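Zadunstead Site News, July 2021

Teaching the kitchen helpers at Pillby

Since January the catering department of Pillby has a second kind of work next to the cooking. Our colleagues in Zadunstead perform simple kitchen tasks with a gripper in each hand, and the movements are recorded. From these recordings the technical team wants to train the robot arms which will later serve the staff canteens here and in Bumau.

The tasks are very ordinary. A person opens a refrigerator, takes hold of a plate, puts it back, closes the door. For each task we need 1000 good recordings before the training can begin, and with the first 3 tasks this makes 3000. It is a big number, but the work is divided between 26 employees, and every one of them was free to say no.

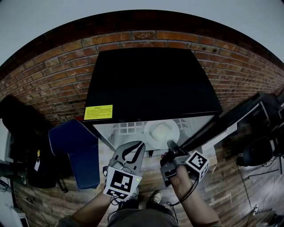 The hours are the part which people discuss the most. One reader from the early shift, Ranjbar, wrote to us that the recording is easier for the back than carrying crates, but after one hour the wrists are tired and the mind also, and that a plate becomes very boring when you have met it so many times. The same letter asks what will happen with the early shift when the arms can do the refrigerator work alone.

We passed this question to the management and received a written answer. No position in the canteen will be closed during the trial. The arms shall first take over the night restocking, for which it was always difficult to find people. What comes after the trial is not decided, and we would prefer to print this openly.

For the wrists there is already a change. A recording turn is now limited to 30 minutes, followed by normal kitchen duties, and the time counts fully as working time. Employees who feel pain should stop the turn and inform the shift leader on the same day.

Colleagues from Bumau who wish to try the grippers can put their name on the list at the canteen office. Experience is not necessary. Please wear closed shoes and leave rings and bracelets in your locker.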